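Broten publishes language profile of household names and home languages

More households in the Bakeck area now use a second language at home than at any time in the 30 years that local language figures have been kept, according to a new study from research group Broten.

The study, Speaking at Home, looks at which languages people use with their children, their parents and their neighbours, and how that differs from the language they say they speak best. It found 79 languages in daily use across the area, and a further group of languages that people understand but seldom speak.

The report is published this August and is free to download from the Broten website. Printed copies will be placed in every public library in Bakeck.

Most surveys of this kind ask one question: what is your main language? Broten asked people to keep a simple diary for a week instead, noting which language they used at breakfast, on the telephone, at work or school, in shops and at bedtime. Interviewers then went through the diary with each household. In all, 138 households took part.

The diaries show that the idea of a single main language does not fit a large share of homes. Many parents who gave English as their main language used another language for much of the evening. Grandparents were often the reason. Where a grandparent lived in the home or visited most days, children were far more likely to answer in the family language and to use it with each other.

Leonie Rieger, who led the study, said: "People told us they spoke English at home, and then the diary showed Latvian at breakfast, English on the school run and Latvian again on the phone to an aunt. They were not hiding anything. They had given the answer that forms usually want. If councils and schools plan from those forms, they will miss a good deal of what goes on."

The study also looked at how languages are handed down. Families who had arrived recently tended to use their first language for almost everything inside the home. Among families settled for longer, the pattern was mixed. Some had kept a language going through three generations, usually with the help of a weekend class, a place of worship or regular visits abroad. Others had let it go within one generation and a number of these said they regretted it.

Reading and writing were weaker than speech in nearly every language group. Teenagers who could hold a long conversation with relatives often said they could not write them a letter, although many sent short messages using English spelling. Parents put this down to a lack of classes for older children. Most of the classes now running in Bakeck are for primary age pupils.

Two of the report's chapters are given over to single communities. The first follows Latvian-speaking families in the streets around Kalniņš, the bakery and meeting room that has been a centre for newcomers for many years. The second looks at homes where Tamil and English are mixed within the same sentence, and at what children in those homes make of it. Most of the children did not think of this as mixing at all. It was the way their family talked.
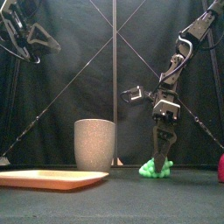 A robot arm with a gripper reaching down towards a dark grey tabletop.

The report makes several recommendations to the council, local schools and health services.

It asks schools to record all the languages a child uses, with room on the form for more than one, and to update the record when the child changes school. At present the question is asked once, when a child first enrols, and the answer is seldom looked at again.

It asks health services to check which language a patient would like for spoken appointments and which for letters. A number of older people in the study wanted an interpreter in the room but preferred their letters in English, so that a son or daughter could read them. Others wanted the opposite. Current booking forms have one box for both.

It also asks the council to keep the evening language classes open to adults who grew up hearing a language and never learned to read it. These learners often find beginners' courses too slow and advanced courses out of reach.

Rieger said the changes need not be costly. "A second box on a form is a small thing. So is asking the question again after a few years. Families change, people move in and out, a grandmother comes to stay, and the languages in the house change with them."

The diaries and interviews have been stored without names or addresses. Households that agreed to it will be contacted again in 2 years for a follow-up study, which will look at whether children who have moved to secondary school are using their family language more or less than before.

Broten will also open part of the material to the public through a sound archive called Adudham. The archive holds recordings made by people in the study who were happy to share them - counting rhymes, recipes, directions to the old market, and a good many stories about learning English. Each recording has a written version in the original language and a translation. Listeners can search by language, by topic or by the decade in which the speaker came to the area.

More recordings are wanted, above all from speakers of the smaller languages in the study. Recordings can be made at home on a mobile phone or at one of the library sessions listed on the Adudham pages. Speakers may use a first name only, or no name, and may ask for a recording to be taken down at any time.

A public talk on the findings will be held at Bakeck Central Library at 6.30pm on the evening of publication. Entry is free and there is no need to book. Interpreters will be present for the languages most often asked for, and others can be arranged by contacting the library beforehand. The talk will be repeated for teachers and school staff at the start of the autumn term.

Notes to editors

Speaking at Home is based on week-long language diaries and follow-up interviews with 138 households in the Bakeck area. Households were invited by letter, with the letter available in translation. A language was counted as being in daily use if at least one person in the study noted it on every day of the diary.

The study does not give an estimate of the number of speakers of each language in the area as a whole and should not be quoted as doing so.

Where people used a local or regional name for their language, the report keeps that name and lists any wider name beside it in the index.

Broten is an independent research group working on language, migration and everyday life. Leonie Rieger is available for interview in English and German. Requests for interviews, review copies and sound clips from the Adudham archive should be sent to the Broten press office.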